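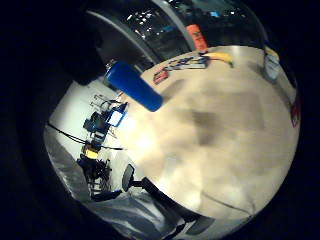

Section 2. Before You Buy: Budgeting for Hand-Held Gripper Units

Read this section before you sign a purchase order. Set-up of the Cuneck hand-held gripper starts in Section 3, and most of the trouble people have there was bought and paid for earlier.

This section was written by Usha Kurup and Baltasar Soler for the Husau site and revised on 17 August 2026. It replaces the planning sheet that came with the first units. That sheet treated the gripper as the main cost. We have yet to see a site where that held up.

2.1 Work out what you need

1. Write down the task you want to record, in one sentence. "General tabletop work" is a wish. "Pick up a bottle and set it in a bin" is a task.

2. List the objects you will use and measure the widest one. Compare it with the jaw opening on the data sheet, then try it on a loaner. The data sheet figure was taken with the finger pads off.

3. Decide how many people will record at the same time. Buy for that number and one spare. Ignore the "team bundle" unless its contents match your list line by line.

4. Pick the room. Walk through it with the lights on and look for glass walls, glossy tabletops and ceiling lights that show up as reflections. The wide camera takes in a good deal more than the table.

NOTE: The sales pages say the unit works "in any room." Ask which rooms were tested. Periklis Theodorakopoulos asked in June and was sent the same brochure again.

2.2 Build the budget

1. Start with the quoted unit price. Add shipping and the mounting plate (part 1331), sold separately and needed for calibration.

2. Add storage. Ask for the file size of one minute of recording at the settings you plan to use, and multiply it out yourself. Don't accept "a standard drive is plenty."

3. Add staff time. Our first plan called for 300 recordings and allowed no hours for checking them. Checking took longer than recording.

4. Add furniture and props: a table with clear space on every side, a stand for the monitor, and household items in more than one size and color. These are cheap one at a time, so they get left off, and then somebody pays for them out of pocket.

5. Add spare finger pads and cables. Buy these with the unit. The price is higher on a separate order.

6. Leave the "productivity savings" line blank. Fill it in when you have numbers from your own room.

CAUTION: Do not buy the robot arm at the same time as the grippers. Vendors offer a discount for this. If the recordings don't suit the arm, you will own both.

2.3 Run a trial

1. Ask for a loaner for 4 weeks. The usual offer is 2, and a good part of that goes to installing software.

2. Have someone who was not at the sales demo do the recording. Chrysoula Makris did this for the Pirthorpe trial and found that her wrist was sore before the battery ran down. Battery life is on the data sheet. Wrist life is not.

3. Play back a sample from each session. Check that the object stays in view while the jaws close, and that your hand or sleeve isn't blocking too much of the picture.

4. Move the chairs, run cables where no one will catch them, and record again. Note any difference.

5. Return the loaner with a written list of faults and keep a copy.

NOTE: A free trial from Vaughan turns into a rental if the return form is late. Put the return date on two calendars.

2.4 Sign-off

Send the finished budget and trial notes to Christos Gkikas. Requests with a vendor slide deck in place of trial notes are sent back unread.

Go on to Section 3 when the order is approved.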